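How Do You Teach a Robot to Tidy Up?

Print this page | E-mail this page

Robots do not go to school, but they can still have a teacher. At our workshop in Edonlow, the teacher is a person who moves the robot's arm. Today's lesson has chess pieces and two blue trays.

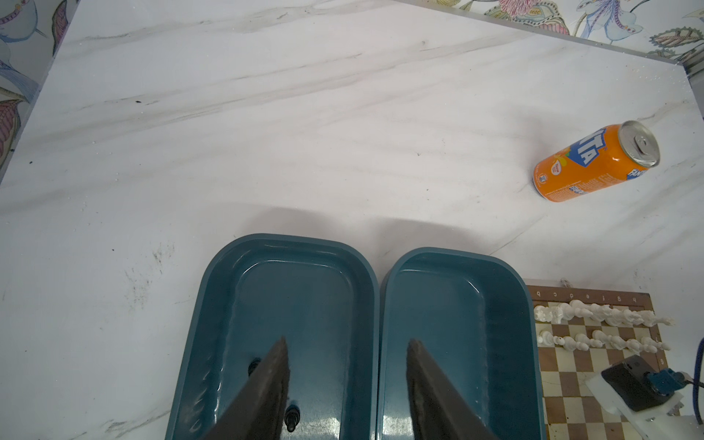 Teaching by hand

The easiest way is to hold the arm and move it yourself. You guide it slowly to a pawn, you close the two fingers, you lift, and you carry the pawn to its place. While you do this, the robot's computer writes down how much every joint has turned. Later it can try to repeat the movement alone.

It is a little like when a grown-up holds your hand to show you how to write the letter S.

Teaching from far away

Sometimes we use a remote control. Our arm is called Ladutura, and it has a smaller arm as its partner. When Olaia Sarmiento bends the small arm, Ladutura bends too. Olaia can sit at the other side of the room and look at a screen. This takes practice – in her first week she dropped the same pawn 22 times!

Why so many times?

If you show the task only once, the robot knows only one way. Move the pawn a bit to the left and the robot closes its fingers on air. So we put the pieces in different places and we show it again. For one small job we made 220 lessons, and this took us 4 days.

We keep also the lessons where the hand goes wrong and then corrects itself. From these the robot can learn what to do after a mistake.

Try it at home

Ask a friend to close their eyes and be the robot. Hold their wrist and guide their hand to pick up a pawn and put it in a bowl. Do it three times. Then let go, move the bowl a little, and see what your robot does.

Page updated 10/03/2019
Contact us | © Peñalver Workshop, Edonlow | Back to top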